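Call for participants: come sort socks with us (again!)

Hi! I'm Sumeya Lemma, and I run the hand-held gripper study at the Serna lab in Zedolville. If you took part in October, hello again, and thanks for all those socks. If you didn't, we'd love to have you for round two.

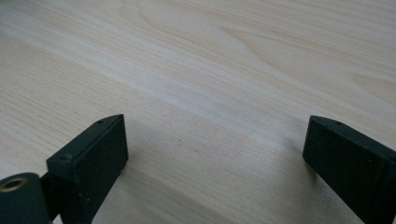
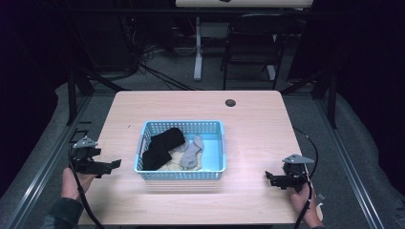

So what came out of round one? We collected 390 recordings of people handling small laundry, and we trained our Abera policy on them two ways. One version learned from everything. The other learned from only 300 recordings, picked so that no single person's habits took over. I was sure more would win, and I was wrong! The smaller, more mixed set did better on socks the robot hadn't met before, and my colleague Colette Guérin has been very polite about having called it early.

The catch is that 52 people isn't a lot of different hands, and most of them were students from our own building. We want to know if the result holds with a wider group: left-handers, older folks, people who fold laundry for a living, people who hate folding laundry (me).

What you'd do: hold a gripper in each hand, work at a table, and move, sort and pair socks and small cloths the way that feels natural to you. We don't want you to be fast or neat. If you drop one, pick it up and keep going, we like having those moments in the data. A session takes one morning or one afternoon with plenty of breaks, and you get paid for the whole thing even if you stop early.

You should be 18 or older and okay with using both hands for a while. The grippers get tiring after a bit, so please tell us if you have wrist or shoulder trouble and we'll talk it over first. No technical background needed. We record your hands and the table and the sound is off.

We're in the Hultau building, room 466, and the elevator works again. To sign up, leave your name at the front desk or reply to this post by 17th February, and tell me which hand you write with. Bring a friend if you like, we have two slots side by side most mornings.

Sumeya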